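About Fernulik

Fernulik is a language school above a shoe repair shop in Ekthorpe. We teach Latvian, Kannada, Vietnamese and Italian to adults who have run out of excuses. The stairs are steep and the heating has opinions, but the coffee is decent and the chairs were replaced in March after a long campaign by everyone who had ever sat in the old ones.

How we started

Kristaps Mockus came to Ekthorpe to work on a bridge. The bridge got finished, which he hadn't planned for, and he began giving Latvian lessons at his kitchen table to a couple who had bought a house near Cēsis without being able to read the contract. They told their friends. Their friends didn't want Latvian, they wanted Italian, and so Kristaps called Murali Hegde, who speaks it better than he admits and who also wanted somewhere to teach Kannada that wasn't his sister's dining room.

The name means nothing in any of the languages we teach. We checked, though only after the sign was up.

How we teach

Classes have 6 students at most. That used to be a matter of how many fit around the table. Now we have a bigger table and we've kept the number, mainly because the seventh person always ends up doing the crossword.

Beginners spend their first 3 weeks without a textbook. They talk about things they can pick up and hand to each other: asking for them, refusing them, complaining about the price. You will sound like a rude toddler for a while. By the fourth week you'll sound like a polite one, and then we give you the book. 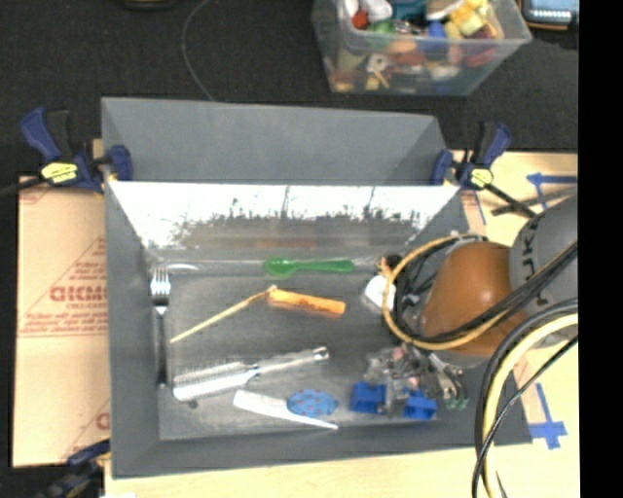
What we offer

Evening courses run for 20 weeks and start at 6:30. Bring a pencil. The pen people always regret it when we get to Vietnamese tone marks.

Bạch is our Vietnamese program, covering everything from ordering breakfast to arguing with an aunt. Trisimano is the Italian one, for people who have already finished an app and discovered that waiters don't follow the script.

We also do private lessons, which cost more and leave you nowhere to hide.

What we don't offer

Fluency in a month. Certificates suitable for framing. Parking.

Find us

3574 Mill Road, upstairs, Ekthorpe. The bell works if you lean on it. If you'd like to sit in on a class before paying for one, write to the office and say which language. Murali answers the mail, usually in the evening and usually in English.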